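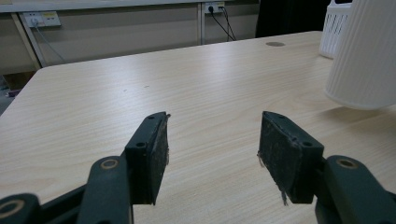

Newsletter > Past issues > Money at Home

Is the furniture protection plan worth it?

Sep 2, 2021

If you buy a table or a sofa this fall, someone at the register will offer you a protection plan. Several readers have written in to ask whether we think they should take it. My short answer is no, with one exception that I'll get to.

The plan we were sent most often is the one Lomier sells with its dining sets. It costs 56 dollars and runs for two years. The brochure promises cover for "life's little accidents" and shows a toddler with a glass of juice. The terms run to several pages and are a lot less cheerful. Scratches count only if they go through the finish. Heat marks count only if you report them within two days, in writing. Anything described as "gradual" is out, and when you think about how a kitchen table gets ruined, gradual covers most of it.

Cillico words its plan more kindly but gets to the same place. A stain has to come from a single event, and you have to say what the event was and when. I have a ring on my own table that has been there since at least last November. I couldn't tell you whose mug it was, and I doubt a claims line would accept a guess.

Then there is the question of what you get if they say yes. Usually it's a cleaning kit in the mail. If that fails, a technician, and if that fails, store credit for the damaged part. Prindix advertises cover up to 4,000 dollars, a figure that sounds generous until you read that it's a limit across the whole order and that you pay for pickup.

The exception is the Palomino plan, and only on upholstery. It covers pet damage by name, it pays the repair shop directly, and you can cancel in the first month for a full refund. I'd still want to see how they treat an actual claim before I got excited about it - a good contract and a good claims desk are different things.

If you already have a plan, find the paperwork tonight and look up the reporting deadline. Check your credit card benefits too, as some cards include cover for new purchases and you may be paying twice. And if a salesperson tells you something is covered, ask to be shown the line. I tried this in two stores last month and in both of them the answer changed.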